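Home Stories Archive Submit About

Short fiction / Conflict

6 min read

THE ROAD OUT OF ERKBY

1.

The bus was meant to leave at four. Then five. Then a man in a yellow vest came down the queue and said it would leave when it was full, and it was already full, so we stood there.

My mother had the cat in a shopping bag. Head out, ears flat. She kept telling it we were going to Pamow for the weekend. We hadn't been to Pamow since I was small and the cat had never been anywhere.

Seventeen days the guns had been going by then. You learn them. The ones going out crack. The ones coming in you feel in your teeth first. My brother could do both noises with his mouth and got slapped for it in the shelter by a woman we didn't know, and my mother thanked her.

The school went on the second night. Not all of it, the gym end. In the morning there were blue mats up in the trees. I'd hated that gym. I stood at the fence and looked at the mats and couldn't think of one bad thing that had happened there.

What did I bring. Two jumpers. Charger. Half a loaf. The deeds to the house, because my mother said so, in a freezer bag. A key for a door that wasn't hanging on anything any more.

2.

We went at dusk with the lights off. The driver had the window down and drove by ear, more or less. Past the dairy. Past the bridge they'd said was down and wasn't. A boy at the back counted craters out loud until he got to thirty and his father said that's enough now.

Checkpoint. Everyone off. Bags on the verge, open.

The soldier was younger than me. He had a list and a pen that didn't work. He shook it, licked it, shook it. He asked my mother what was in the bag and she said a cat, and he looked in and the cat looked out, and he wrote nothing down.

"Where to?"

"Pamow."

"Pamow's shut."

Just like that, as if it was a chemist's.

My mother said she had a sister in Pamow. He said he was sorry. He said there was a place at Flandwood, a sports hall, they were taking people at Flandwood. He said it all quickly, like somthing he'd been told to say, and he didn't look up from the list with nothing on it.

So then it was Flandwood.

The bus had to turn round on the verge to get back to the junction. It took him nine goes. Nobody spoke. Somewhere off to the left a field was burning very neatly, in a line, the way my grandfather used to burn it.

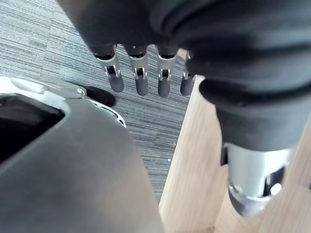 3.

Flandwood. Lights on! Actual street lights, orange, all the way up the hill. My brother put both hands on the glass.

They gave us numbers at the door. Mine was 3,029. I thought they meant the year's post, or the building, or something, and then I saw the woman behind me get 3,030 and I understood they meant people.

Camp beds in rows. Basketball hoops wound up out of the way. Someone had taped paper signs along the wall with the names of villages, so you could find your own, and ours was spelt wrong — Erkbie — and three old men were sitting beneath it on one bed, all in their coats, and one of them moved up for my mother without being asked.

Soup. Then more soup. A girl with a clipboard wanted to know if we'd anyone missing.

My mother said no.

Then she said, my sister. Then she said, well, no, she isn't missing, she's in Pamow, she's at home, she never goes out in the evenings. The girl wrote down the address. She had to ask for it twice as my mother was saying it so quietly, the street, the number, the bell you have to press hard.

The man with the radio came round at eleven and read the news, standing on a bench. Up to 97 houses in our district. He didn't have which ones. People shouted streets at him and he kept holding up his hand, he didn't have which ones, he was only reading it.

4.

I couldn't sleep so I went outside. You weren't supposed to. There was a guard on the step and he shifted his boots to let me by.

It was cold for May. The hill went down to the railway and past the railway it was just black, all the way back to us. Every so often a bit of the black went white at the bottom. Then you waited. Then the noise, tiny, like someone putting down a cup in another flat.

"Yours?" the guard said.

I said I didn't know. Could be. Could be Tlapale, that was over that way as well.

"I'm from Tlapale," he said.

We watched it a bit longer. He had half a cigarette and he gave it me and I don't smoke, and I smoked it.

When I went in, the cat had got out of the bag. It had walked the length of the hall, under all those beds, and was sat by the fire door at the far end with its nose to the gap where the draught came in. I lay down on the floor next to it. You could smell wet grass. You could smell the other thing as well, a little.

My mother's phone rang at ten to five. It rang and rang, she'd put it inside her shoe so as not to lose it, and she couldn't find the shoe, and all along the row people were sitting up and feeling about for it in the dark with her, under beds, under coats, saying is it this one, is it this one, here love, quick, here.

She pressed it to her ear.

"Yes," she said. "Yes. Yes, I'm here."

More stories Next story Back to top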